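Station check before collection, Lundater cell, bay 2
Thursday, early shift
Checked by: Wim Vermeulen
Read over by: Ward Van Dijk

Key: OK = fit to run. C = fit to run, see comment. X = stop and fix first.

## 1. Access and people

- [x] Floor clear inside the yellow line — OK
- [x] Emergency stop pressed and released, both buttons — OK
- [x] Door switch stops the arm when opened — OK
- [x] Operator signed in on the sheet — C

Comment: the sheet had run out and names were being written on the back of last week's. New ones are in the Drummond folder on the shelf. Please print more when you take the last but one.

## 2. Arm and gripper

- [x] Finger pads clean, no glue or paper dust — OK
- [x] Fingers close evenly on the test block — OK
- [x] Grip force at the low setting for tubes and soft packs — C
- [x] Wrist camera bracket tight — OK
- [x] Cables free of the joints through the full turn — C

Comment, grip force: it was still on the setting from the Skornadbridge work, which is meant for tins. Put back to low before any tube was picked up. This is the second time this month. Whoever finishes a job should reset it, and whoever starts one should check it anyway.

Comment, cables: the bundle hangs lower than I would like when the wrist is turned right over. It doesn't catch on anything at present. I've put on one more tie and will look again at the end of the shift. If it has moved, the wrist turn should be limited to 90 degrees until Lesside send the longer clips.

## 3. Table and backdrop

- [x] Table wiped and dry — OK
- [x] Backdrop fixed at the top and both sides — OK
- [x] No sharp edges within reach of the hand — OK
- [x] Glare on the table checked from the wrist camera — C

Comment: the polished marble gives bright spots in the wrist view when the lamp is at full height. We are keeping some of that on purpose, as the system has to cope with shiny worktops, but a spot must not sit on the item being picked up. Lower the lamp a notch if it does.

## 4. Items

- [x] Caps done up, nothing leaking — OK
- [x] Paper items flat enough to stand — C
- [x] Nothing glass in this set — OK
- [x] Damaged items taken out and noted — OK

Comment: envelopes start to curl after a morning of handling. A slight curl is fine. Swap any that slide down the wall without being touched, or the run gets marked as a failure when the arm did nothing wrong.

## 5. Recording

- [x] Wrist view live and sharp at arm's length — OK
- [x] Clocks on camera and arm agree — OK
- [x] Disk space for the full shift — OK
- [x] Run numbers carry on from the last sheet — X, then OK

Comment: the last sheet ended at 1568 but the recorder wanted to start again at 1456, so it would have written over good runs. Stopped, copied everything off, set the number by hand and made one short test run. Ward has the copy. Do not trust the number on the screen at start-up until this is sorted out; compare it with the sheet every time.

## 6. During the shift

- Keep failed grasps. Mark them as failed and move on. They are as much use for training as the good ones.
- Throw out a run only if a hand came into view or the door was opened.
- Change where the items stand between runs, including one partly in front of another.
- Pause the arm before reaching in, even to pick up an envelope.
- Swap operators at the break. Drift in the hand movements shows up in the data from late morning onwards.

Result: fit to run, with the cable to be looked at again and the run numbers checked by hand. 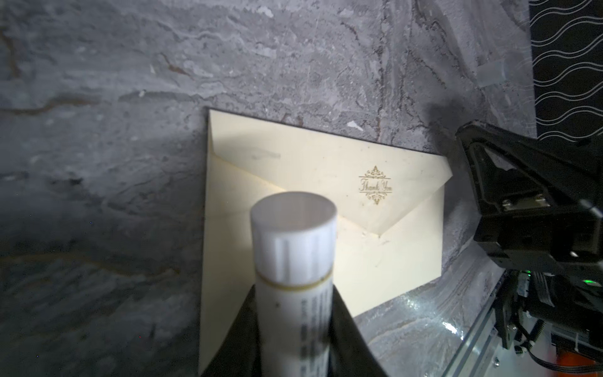 Left to do before the next sheet: print sign-in forms, ask Lesside about the clips, and find out why the recorder lost its count. Ward will take the last one. I'll do the cable check when the arm is parked and add the result under section 2.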